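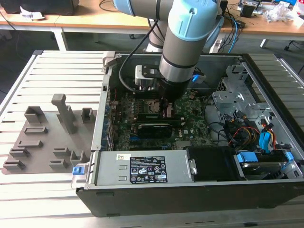
Parvaneh Sadeghi wrote:

> I have a stack of Dell towers from the Sutirum office to strip and refit before August, and I'm stuck on the order of doing things. I pulled the memory on the first one with the case standing up and nearly put my elbow through the side of the desk. Do you all lay them down? Also, do I need to take the graphics card out to get at the memory, or is that just me being clumsy? And is it worth keeping the little blue drive clips or do they go in the bin with the slot covers?
>
> There are 16 of these, so I'd like to get it right on number two.
>
> Parvaneh

Lay them down. I've never done one standing up and I wouldn't start now. Open side facing the ceiling, board flat, and you can push straight down on things without the case walking away from you. It also means a dropped screw lands on something you can see, most of the time.

On the graphics card: it depends on how far it reaches and which way the latches on the memory slots swing. On the towers I've handled where the card sits close alongside the memory, you can usually get a module out with the card in place, but seating a new one is tighter, and I end up pressing at an angle. If the card is coming out anyway, take it out first. If it's staying, try the memory and see. Don't force the latch against the shroud. I cracked one that way on the Vahidi batch and had to run that machine with a slot empty.

The order I use:

1. Unplug at the wall, hold the power button in for 5 seconds, then lay the case down and open it.
2. Take a photo of the cables before touching any of them.
3. Drive out. Pull the data cable and the power plug by the plug, then squeeze the clips and slide the drive.
4. Graphics card, if it's going.
5. Memory.
6. Power supply last, and only if it's being replaced.

For the power supply, read the label before you order anything. Not all of them are a standard shape, and the plug to the board may not be standard either. I bought a plain ATX unit from Takesero once for a small Dell and it wouldn't fit the opening. They took it back but I paid the shipping. Check for a release tab before you start pulling, too. On some models you need to press it and slide the unit inward, and no amount of tugging will help if you've missed it.

Keep the blue clips. Keep every one of them, even from machines you're scrapping. They crack when they get old and then the drive rattles in the bay. I have a coffee can of them and I go through more than you'd think. Slot covers I keep a handful of and toss the rest.

Regarding cables, the colored bundle from the power supply tends to flop over the board as soon as you unclip it. I tuck it over the drive cage and put a loose twist tie on it. If you leave it lying over the memory slots you'll be moving it with one hand the whole time.

Last thing, write the asset number on masking tape and stick it on the drive the moment it comes out. I didn't do this with the Indton machines and spent an evening matching drives to cases. Number 3314 never did get its own drive back.

If you run short of memory, I have almost 185 modules sorted by size in the back room, mostly older ones. Send me the numbers off the sticker and I'll look. I can mail a few or you can pick them up.

Does anyone else have a good way of getting at the front panel connectors on these? I still use long tweezers and a flashlight in my teeth.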